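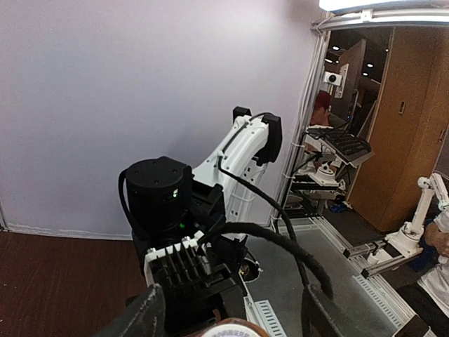 Bottle Task Data Collection: Minutes

Date: September 30, 2023
Present: Wanting Zheng (chair), Yakubu Mohammed (notes), two operators from the Nerevum side, one reviewer from Bomar by phone
Apologies: none

1. Previous minutes

Accepted with one correction. The storage quote came from Jornorier and should not have been listed under Bomar.

2. Progress on demonstrations

Yakubu reported 680 accepted episodes of the two-arm bottle set, against a target of 3,000. The rate went up in the second half of September after the operators moved to shorter sessions. Wanting asked that the weekly number cover accepted episodes only, with rejected ones on a separate line.

The cap subtask is still the slowest. One arm holds the body of the container and the other works at the mouth, and operators differ on where the holding arm should grip. Large empty jars are the hardest to keep steady. Some operators take them near the base and some across the middle of the body.

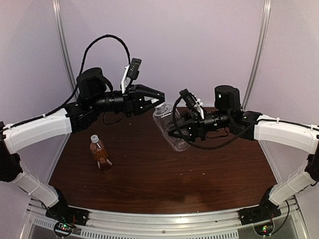
Wanting said both grips should stay in the set as long as the jar does not slip during the turn. The model needs to see more than one way of doing it. Episodes where the holding gripper opens early are to be marked as failed and kept in a separate folder. The Bomar reviewer asked for failed episodes to carry a short text note. Agreed.

3. Objects

The group went over the current object list. Clear plastic is giving trouble in the wrist views because of glare on the shoulders of the bottles. Labeled bottles are easier to find in the picture but the labels wrinkle with handling. Yakubu proposed keeping the wrinkled ones in use. No objection.

Operators asked whether uncapped bottles may be used as starting states. Yes, if the starting state is entered as "open" in the episode sheet.
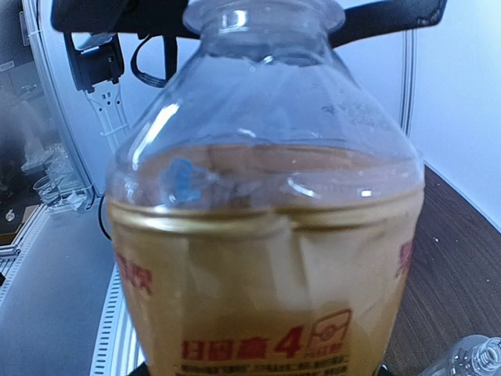 Wrist view, large labeled bottle standing open.

The Nerevum operators will add 9 more bottles to the pool, different sizes, at least some with colored liquid inside. Any bottle with liquid must be capped before it goes on the table.

4. Start positions

Wanting noted that too many episodes begin with the objects in the same spot near the middle. From the next session, operators will use 4 start zones and rotate through them. Pairs of bottles may be placed close together, tall behind short, so that one partly blocks the other from the front. Arms go back to the raised position before each recording starts. Yakubu will update the instruction sheet. The table is to be wiped between sessions.
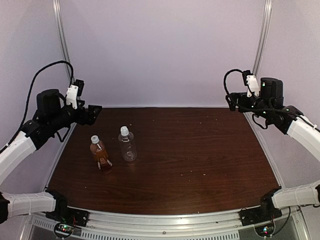 5. Review and labeling

Review is running behind recording by nearly two weeks. The Bomar reviewer can take on more if the clips from the fixed and wrist cameras arrive in one folder per episode. At present they come in separate uploads and have to be matched by hand. Yakubu to change the export script.

6. Actions

Yakubu: instruction sheet with start zones; export script.
Wanting: decide on the final list of failure tags and send it to Bomar.
Nerevum operators: new bottles; note on starting state in every episode sheet.
Bomar: trial review using the new folder layout.

7. Any other business

Wanting asked for the storage quote from Jornorier to be sent again with the corrected volume. Next meeting to be set by email.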